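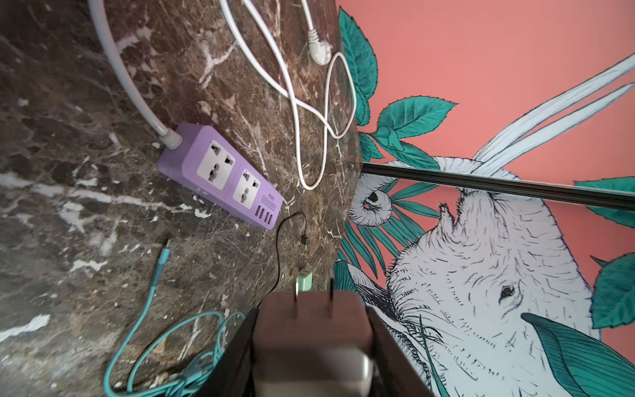 Do I need a cable organizer box? Probably not. I tried the Zillier one and returned it. It held everything very neatly, and I couldn't get anything out of it in the morning. What helped more was sorting by color, which costs nothing. A lavender strip, a teal-blue cable and a thin black one are easy to tell apart on a brown marble top. The white ones, once they loop over each other, are another matter, so tag those.

Is a power strip with USB ports worth the extra money?
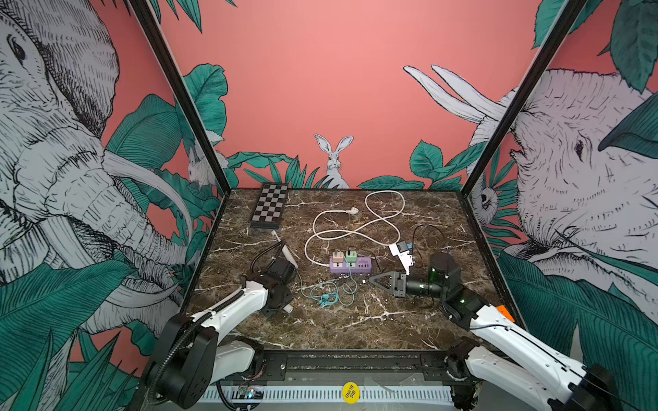
Depends how many chargers you already own. The sales pitch is that the ports replace the adapters. Mine never did, and I doubt yours will. With a peach-and-pink charger and a mint-green one plugged into the strip, both outlets are spoken for, and the row of USB ports down the side is what's left for everything else. Count your adapters before you pay for ports. And clear the chessboard off first if you want space to untangle.

Can toothbrushes charge off a USB port?

Some can. Read the label on the handle or the leaflet. Gulix told me by email that "any modern port" would do, and I don't take that as an answer. Ivone Trindade, who shares my counter, uses only the charger that came in the box.

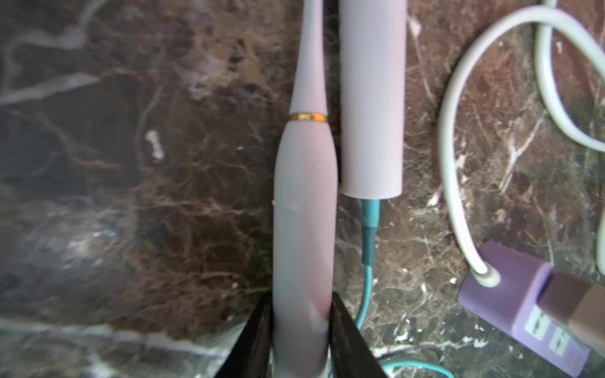 Should each toothbrush have its own cable?

Two brushes in the same pink are bound to get mixed up, cable or no cable. Put a dot of nail polish on one. The Flenent brush stand claims to solve this for two people. It's a cup with a slot in it.

What about cable ties and sleeves?

Ties, yes, the reusable kind. A bag of 400 is silly for a home, and I still have nearly all of mine. Sleeves look good until you swap one charger and have to undo the lot.

How often do you redo all this?

Every few months, usually December, when new gadgets show up with new cords.
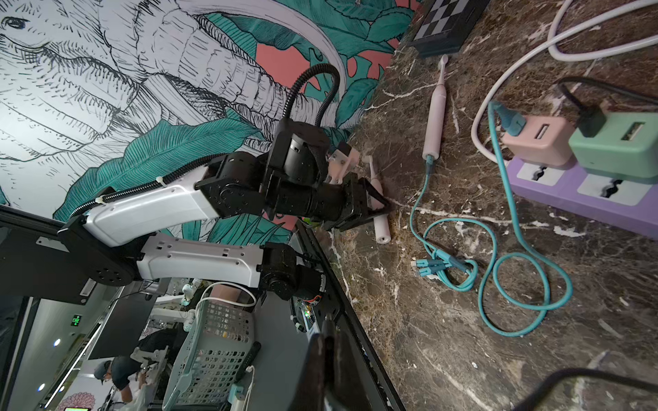

Do you get paid by any of these brands?

No. Tainá Furtado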